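Bedside drawer tips from an open day

I went to the Eltura open day for the free coffee and came home with advice about nightstands. The robot spent the afternoon on bedside tidying, remotes mostly, while Zuzanna Brzozowska ran the demonstration and fielded questions about whether it does windows. It doesn't.

Tip one: pick a remote up by its lower half. Fingers stay off the volume, and nobody in the next room gets the late news at full blast. 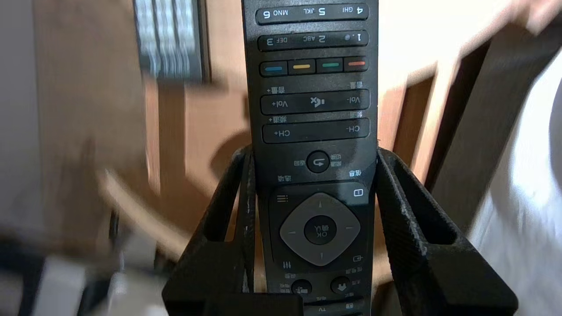
Wipe it before you put it anywhere. A barely damp cloth on the case, a dry cotton swab between the buttons, batteries out first. My husband claims ours was always gray.

Tip two is drawers. If yours sticks, pull it all the way open and vacuum the slides. Lint and one hairpin will stop a drawer that cost $209. Skip the cooking oil, which only glues the next batch of lint in place. 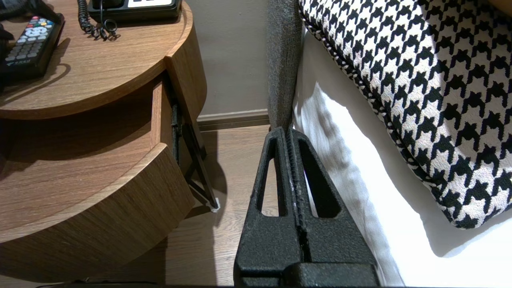 Push it shut with a flat palm at the middle of the front. Pushing on a corner racks it sideways, and then you get to meet the slides again.

Tip three came from Quang Phí, standing behind me with a cookie: remotes go side by side, buttons up, all pointing the same way. I have owned a bed for decades and never once considered this.

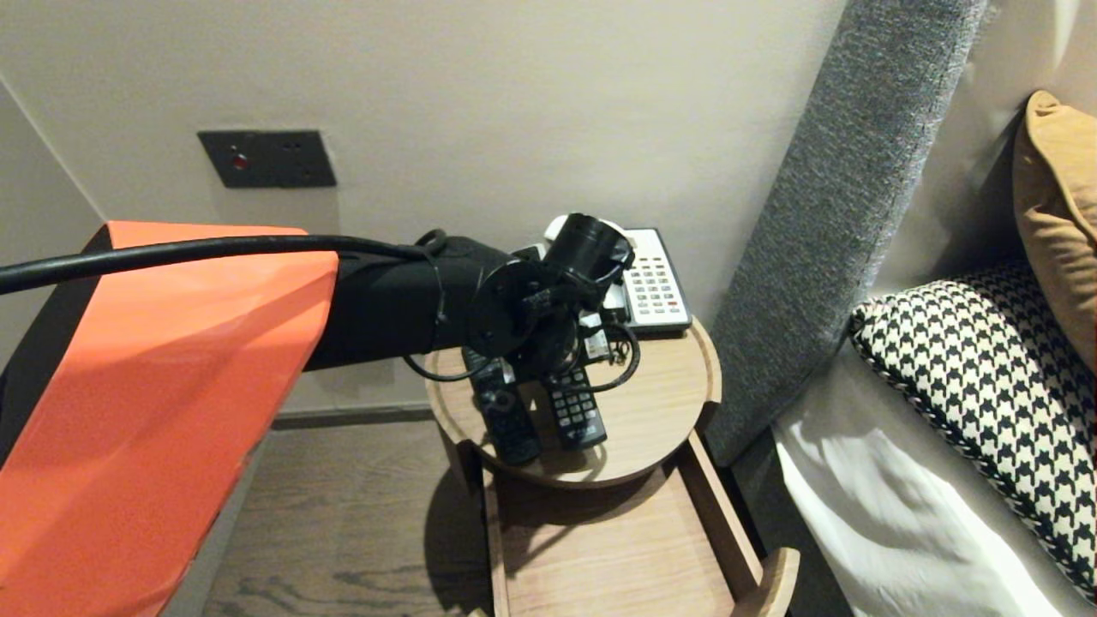
Keep phone cords at the back of the table, where a sleepy elbow won't find them. A round top with a rim is kind to people who grope for things at 3 in the morning. Mine is square, so I glued cork strip along the edges and let it dry overnight under a cookbook.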